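Home / LOCAL / Navetcombe evening classes to move into former Prodetti building this fall

Navetcombe evening classes to move into former Prodetti building this fall

Adult evening classes in Navetcombe will move to the old Prodetti furniture showroom on Trimow Street in October, ending a long search for a larger home.

The program has been held in the basement of the public library, where rooms are small and classes have to finish by 8 p.m. The new site will stay open until 10 p.m. and has its own parking lot with a separate entrance from the street.

Enrollment reached 852 last year, the highest since the classes began. Another 300 people were placed on waiting lists, most of them for Spanish, bookkeeping and basic home repair. The program office said the waiting lists should be much shorter once the move is complete, but it did not promise a place for everyone who applies.

The town signed a lease on the building in the spring. It runs for 5 years, with an option to renew. Rent will be paid out of course fees and the existing adult education budget, and there are no plans to raise fees before next summer.

Work on the ground floor was done by Vávra, a local contractor. The old sales floor has been divided into classrooms, and the restrooms and the front ramp have been rebuilt. Upstairs, new wiring and lighting are still being put in – that floor will not open until the winter term.
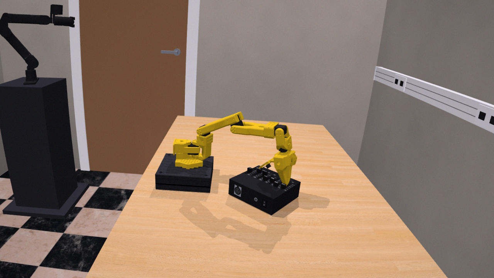

What will be offered

Language classes, bookkeeping, drawing, sewing and first aid will all carry over from the library. Home repair will get a second weekly session. Cooking classes are not part of the fall schedule, as the building does not yet have a kitchen that meets the county code.

A reading and writing course for adults who left school early will remain free. Students in that course can also ask for a bus pass at the front desk.

Getting there

The Trimow Street stop is 2 blocks from the building, and the last bus toward the center of town leaves at 10:20 p.m. Some residents had asked at a public meeting for a later bus and better street lighting near the stop. The town said the lighting will be replaced before classes start. No decision has been made on the bus.

Sign-up opens in September, online and in person at the library. People already on a waiting list will be contacted first and will have a week to reply. The library basement will go back to being used for book storage and children's reading hours.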